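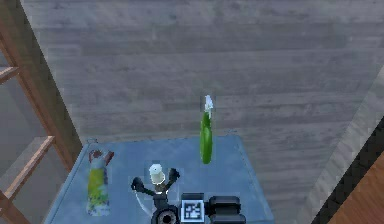
Allon moves bench sorting at Carnurby to robot arms, with operators retrained on the simulator

Allon, the contract packing firm, has started handing part of the bench work at its Carnurby site to robot arms. The work in question is the sorting and re-standing of mixed small items: bottles, tubes, caps and other pieces that come back from the packing lines out of order and have to be set upright before they can go out again. Until this spring all of it was done by hand.

The change affects 18 people on the returns benches. The company says all of them keep their positions, and that four have moved full time to a new job title, cell operator. The rest stay on the benches with a changed task list and rotate through the cells for part of each shift.

The project is called Remeo. It covers two cells, each built around an arm with a two-fingered gripper and a low table. Square black-and-white markers fixed to the arm hardware let the vision software work out where the arm is in relation to the tabletop. The software and the simulator come from Rallis, which also wrote the training course for staff.

How the work is set up

Every item type is run in the simulator before it goes to a real cell. The simulated workspace is plain: a pale blue table on a gray plank floor, with the arm reaching in over the near edge and a few upright items spread over the tabletop. Operators choose which items go on the table, where they stand, and which one the arm should pick up. A run ends when the item has been placed, dropped or left alone past the time limit.

In the last reporting period the Carnurby team logged 2,223 simulated runs. Each run is saved with its starting layout and a result code. Failed runs go into a queue that an operator reviews at the start of the shift. The operator marks the point where the attempt went wrong and picks a cause from a short list – bad approach angle, contact with a neighboring item, slip, item not found, other.

"Other" was the most used entry in the first weeks. Rallis has since split it into several narrower codes at the request of the operators, who said the original list was written for clean boxes and did not fit bottles with trigger heads or narrow caps. Tall, thin items are still the slowest to approve. They tip when a finger touches them off center, and the arm has to come in lower and more slowly than it does for short ones.

Small white pieces cause a different sort of trouble. Against a pale tabletop the edge detection can lose the outline, and the gripper then closes too high or too early. The current fix is a slower final approach with a second look before the fingers close. It adds time to each pick. Allon has left it switched on for all white items, including those that passed without it.

The spacing between items matters as well. When a bottle stands close to the side of the arm, the fingers may be clear of it while the wrist or a housing is not.
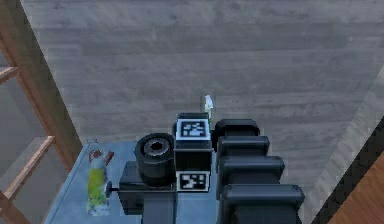

Clearance around the wrist is now checked as a separate step, and a layout that fails it is not released to the cells. Operators can override the check in the simulator but not on the floor. An override has to be signed by the shift lead and is cleared at the end of the shift.

Layouts that pass are sent to the cells as a batch between shifts. If an item changes – a new cap, a different label, a supplier switching to softer plastic – its approval lapses and it goes back to hand sorting until it has been run again. Purchasing now has to notify the cell operators of packaging changes before stock arrives. This was not part of anyone's job before, and two changes were missed in the first month. In both cases the cell stopped on its own and the trays were finished by hand.

What changes on the benches

The physical load has gone down for the people who sorted full time. Hand sorting at Carnurby meant standing at a bench and making the same short reach for most of a shift, and wrist and shoulder complaints were common enough that the site already had a rotation rule. The rule stays in place, with cell duty added as one of the stations.

The time saved has partly gone to inspection. Bench staff now check trays coming out of the cells for tipped items, loose caps and scuffed labels, and they handle everything the arms are not approved for. That second group is larger than planned. Flexible pouches, open tubes and anything with a leak are excluded from the cells and will remain so for the time being.

Staff have raised two main complaints. The first is pace. Trays leave the cells at a steady rate, and bench workers say this leaves less room to slow down for an awkward batch. Allon has responded by adding a buffer shelf between each cell and the inspection bench, and by letting the bench hold the cell from a button at the station. Holds are logged, but the company says they are not counted against the person who pressed the button. Staff representatives have asked for that in writing.

The second is the review queue. Reading failed runs is screen work, done sitting down and mostly alone, and some of those who tried it asked to go back to the bench. Others prefer it. The four cell operators all volunteered, after a trial in which every member of the bench team was given time on the simulator. No previous experience with software was required. The course covers the layout editor, the result codes, basic recovery of a stopped arm, and the lockout procedure for entering a cell. The lockout section is taught on the floor and has its own test.

Pay for the cell operator role is set one grade above the bench grade. Rotation workers receive the higher rate only for hours logged in a cell. This has produced some disputes over how to book time spent on inspection when the cell is stopped, and the site has issued an interim rule under which a stop called by the cell counts as cell time and a hold called by the bench does not. The rule is due for review in August.

Limits of the simulator

Rallis describes the simulator as a screening tool and does not claim that a pass there predicts a pass on the floor. Grip on curved plastic is the weakest point of the model. Surface friction is set as a single value per item, while real bottles vary with dust, residue and condensation. The operators keep a list of items that do well in simulation and poorly in the cell, and these are held for floor trials under supervision.

Lighting is another gap. The simulated light is even, and the cells at Carnurby stand near a loading door. Reflections on the tabletop change during the day and have caused a small number of missed picks in the late afternoon. A screen has been fitted on the side facing the door. Rallis is adding variable light to the next release of the software so that operators can test for it in advance.

Allon has not decided whether to add more cells. Before that decision is made, the company wants a longer record of tray errors from both the cells and the hand benches, counted in the same way. The two have used different error sheets so far: the bench sheet records items and the cell log records picks, so a bottle picked twice appears once on one and twice on the other. A common sheet has been drafted by the cell operators and is in use on one shift.

Training for the remaining bench staff continues through the summer. Simulator time is booked through the shift lead and is paid at the normal rate.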